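Gunlow Cups: Drinks Table Object Set

README and data card, release 2

Summary

Gunlow Cups is a small set of records covering paper cups and drink containers on a white tabletop. It lists the objects, gives their starting places, and labels which object is near which cup. The set was put together at Bullden for work on object naming, color matching and relative position ("left cup", "the one over the green cup"). It is small and was never meant to cover kitchens or dining tables in general.

Contents

objects.csv: one row per physical item
layouts.csv: starting place of each item on the table
labels.csv: one row per labeled moment
notes.txt: free-text remarks from labeling
CHANGES: differences from release 1

All text files are UTF-8 with Unix line endings. Fields are separated by commas. Empty fields mean the value was not recorded. They do not mean zero or "no".

Objects

There are 9 items in objects.csv. Each has a short name, a class, a main color and a free-text remark.

Cups. Paper, tapered, white rim. The cups used in the paired layouts differ in outside color only. One is entered as gray and one as yellow-green. Labelers disagreed on the first: under warm light it was written down as olive in several rows. Release 2 uses "gray" throughout and keeps the original word in the column color_raw.

Cans. Aluminum, with printed sides. Main color is the color that covers most of the printed area. Secondary colors go in the remark. Brand names were left out of objects.csv on purpose, and drink flavors too.

Small items. Everything else that was handled near the cups. The class is "small" and the remark field carries the rest.

Cups crease at the rim after repeated handling. A replaced cup keeps its short name and gets a new value in the column copy. Users who care about exact rim shape should group by copy.

Layouts

There are 5 layouts. Layout names are single letters, A to E.

A and B are the paired layouts. Both cups stand upright near the far edge with a gap between them. Layout B swaps the colors. In C the cups are close enough to touch. D has one cup only. E has one cup on its side, mouth toward the near edge.

Left, right, near and far are always given from the side of the table where the near edge is. This was mixed in release 1 and caused most of the errors reported there.

Labels

Columns in labels.csv:

layout: A to E
held: short name of the item being held, or blank
target_cup: short name of the cup closest to the held item, or blank
relation: over, beside, in, away
upright: yes or no, one value per cup

"Over" is used when any part of the held item is above the cup mouth. Height does not matter. An item dipping past the rim is still "over" until most of it is inside, at which point the label changes to "in". "Beside" needs a gap smaller than one cup width. Anything farther is "away".

Whether a cup is empty is labeled only when the inside can be seen to the bottom. Otherwise the field is blank.

Layout A

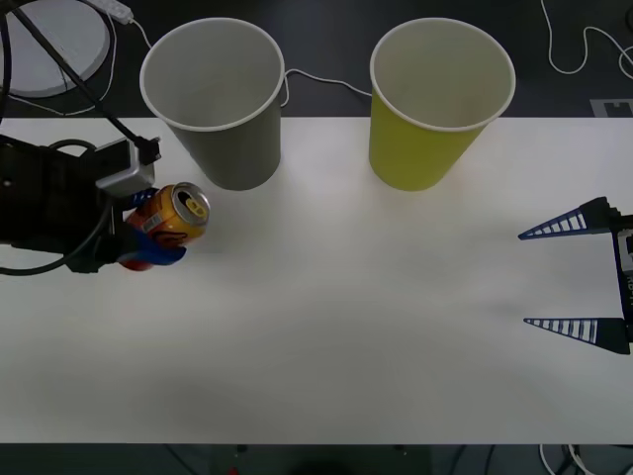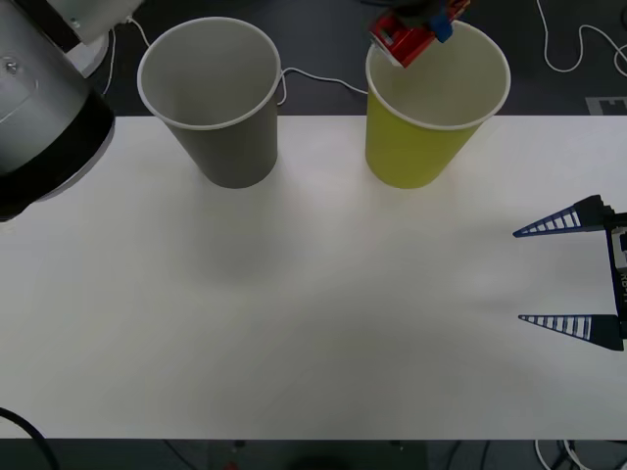 Yellow-green cup on the right in both. The orange and gold can in the first is tilted, with its silver top toward the right. In the second, a red item is over the yellow-green cup.

Known problems

Shiny surfaces. Can tops and glossy reds wash out under the overhead light. Rows affected have "glare" in the remark field. The flag was added by eye and is incomplete.

Color words. The split between yellow and green on the brighter cup was not settled. "Yellow-green" is a fixed label here and should not be broken into two.

Uneven counts. Layout A has far more rows than E. Resample before reporting any average across layouts.

Changes from release 1

Left and right corrected in B and D. The column color_raw added. The class "bottle" removed, as no row used it. Two duplicate short names merged.

License and contact

Free for research and teaching. Keep this file with any copy. The set is kept at Plornport under the Ní Mhurchú shared folder, and corrections go in its issues list. Please give the row number and the release. The list is read on Wednesday.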